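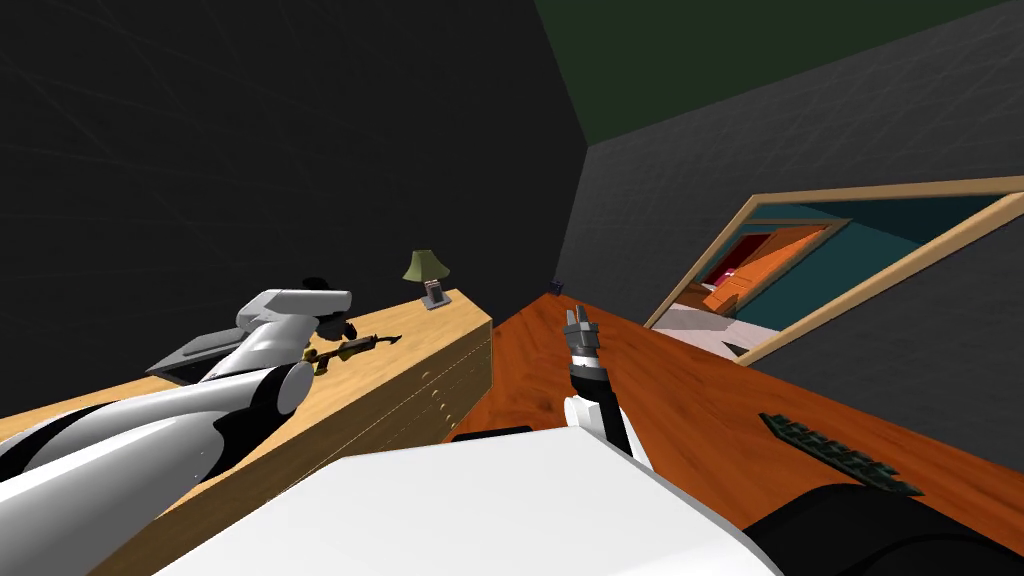 # Tidying a bedroom with two arms: what we got and what we didn't

Project report, Khalil Matar and Khalil Abou Jaoude
Module supervisor: Dr Obeidat

## 1. Why we picked this

Most of the talk about home robots starts with washing up or folding shirts. We wanted something duller. Our question was whether a two-armed robot, working in a simulated bedroom, could pick a small thing up off a chest of drawers and put it somewhere else without a person stepping in. Anyone who has cleared a room before a landlord's visit has done this a few dozen times in an afternoon and not thought about it once.

We came to the project doubtful and we are still doubtful, though for different reasons. At the start we thought the arms would be the problem. By February we thought the problem was nearly everything around the arms.

## 2. The task

All the work was done in simulation, in a room layout we called Gramcombe. It has a dresser with a lamp on it, a reddish wooden surface next to that, and a few small objects to be moved. The control program, Osska, was passed down to us from last year's group and came with very few notes. We spent longer reading it than we had planned.

One run counts as a success if:

- the object leaves the dresser top
- it is set down on the other surface and stays there
- the lamp is still standing

The third rule was added after our first evening of testing.
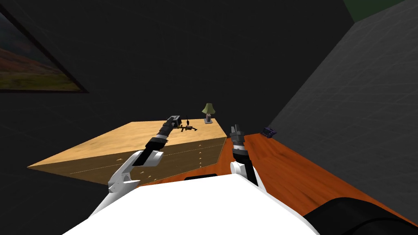 We gave each run a limit of 4 minutes. A person would need a few seconds, so this is generous, and we think any report that claims a robot "can tidy" ought to say how long it was allowed to take. Several we read for the background section did not.

## 3. Results

We completed 124 scored runs. We had hoped for 700, but the simulation was slow on the lab machines and other groups needed them too. An earlier batch was thrown away when we found that the scoring script was passing any run in which the object had left the dresser, including the ones where it had gone on the floor.

With that fixed, fewer than half of the runs passed. We have not put a single percentage at the top of this report, as it would mean very little. Nearly all the passes came from chunky objects lying well away from anything else. Thin ones did badly, and thin ones near the back of the dresser did worst of all.

The failures fell into groups that kept coming back:

- **Closing on nothing.** The fingers shut slightly to one side of the object and the arm carried on with the rest of the routine, quite happily, with an empty hand.
- **Nudging.** A finger touched the object on the way down and turned it, so the planned grip no longer fitted.
- **Waiting.** The arm stopped above the dresser and made small corrections until the time ran out.

The last one annoyed us most. To someone watching, it looks careful, and in a short clip you could easily take it for a machine about to do the job.

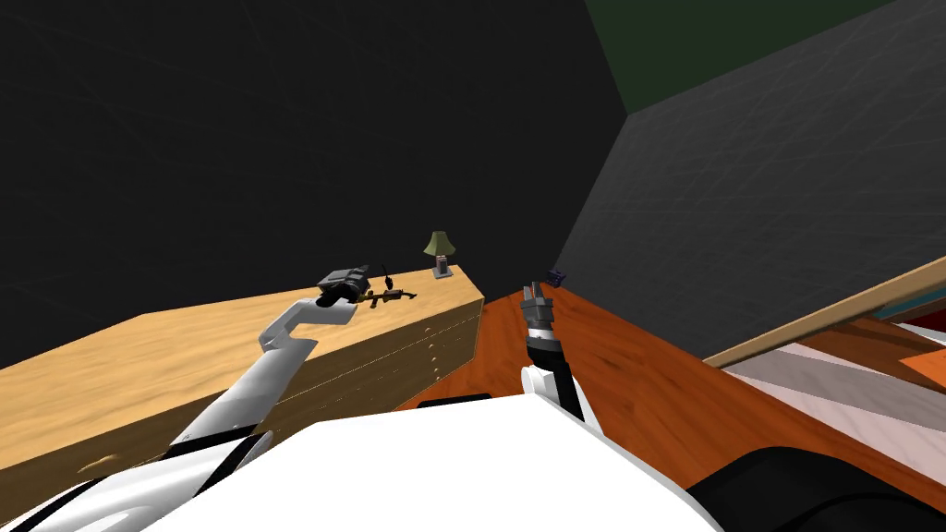
The second arm was a disappointment as well. Two arms should help: one could steady a thing while the other takes hold of it. Osska treats them as two separate workers, and in nearly all of our runs the right arm added nothing. Khalil M. tried to write a routine for passing an object from one hand to the other, but it never worked often enough to be scored and we have left it out.

## 4. Looking closer at the grip

We added a close view of the gripper to find out why so many grips missed. It helped us with the larger objects. With the small ones there was often very little to see between the fingers, and we could not always agree on whether a grip had been made. If two people with time to argue over a still can't tell, we are not sure what a program should make of it.
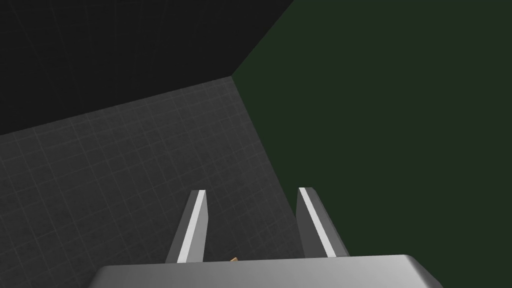 *Fig. 4: Gripper view, with a small tan object just visible low between the two fingers.*

## 5. Is it ready for a real bedroom?

No, and we would be wary of anyone who took our passes as a sign that it nearly is. Our room never changed. Nobody left a drawer open or dropped a jumper over the lamp. Friction was whatever we typed in, and with one setting changed the results shifted enough that we stopped trusting the small differences between objects.

In fairness, reaching was good. The arms got to the right part of the dresser nearly every time – which neither of us expected – and they seldom hit the furniture. A job made up mostly of reaching, such as pressing a switch, might be a fairer thing to ask of them.

## 6. What the next group should do

Keep the lamp rule. Test the scoring script by hand before starting a long batch. Khalil A. J. has put the room files and his notes on Osska in the shared folder under "Lakine", including a list of settings that do nothing when you change them. The passing routine is in there too, unfinished, with comments up to the point where it drops things.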